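Quilted Comforter

A quilted comforter is a padded bed cover made of two layers of cloth with a soft filling between them, held together by lines of stitching.

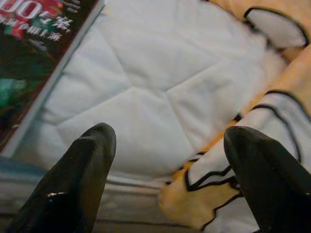
Why is a comforter stitched into panels?
The stitching keeps the filling in its place. Without it, the filling would slide to the foot or the sides, and the middle would become thin and cold.

Construction

The outer cloth is called the shell. It is most often cotton, polyester, or a mix of the two. The filling can be down, feathers, wool, cotton or polyester fiber. Down is light for the warmth it gives, while polyester is cheaper and usually easier to wash at home.

Seams may go through all the layers, which is known as sewn-through quilting. The cover is then a little thinner along every seam, and some warmth escapes there. In baffled covers, narrow strips of cloth stand between the top and bottom layers, so the filling keeps its full height over the whole surface. Baffled covers take longer to make and cost more.

Patterns

Squares and diamonds are the usual patterns. Panels with many sides are also found, and where their seams meet, the folds can look like a small star. Large panels give a puffy surface, but loose filling has more room to move inside them. Small panels feel flatter and firmer.

Names

In American use, a comforter is generally placed on the bed as it is, and a duvet goes inside a removable cover. Many shops do not keep this difference. A quilt in the older sense is thinner, and its top is often pieced from many cloths.

Use and care

A white shell shows ink, coffee and the dye of dark fabrics quickly, so people who read or eat in bed often put a washable cover over it. The care label should be followed first. Many polyester covers can be washed at 60 °C, but wool cannot. A large machine is needed, as a packed drum does not rinse the filling well. Down must be dried slowly and shaken several times — damp lumps left inside will begin to smell.

Category: Bedding | Household textiles | Sewing terms
Last updated: October 27, 2023

Related articles
Baffle (sewing)
Bedspread
Down and feather filling
Duvet cover
Patchwork
Pillow sham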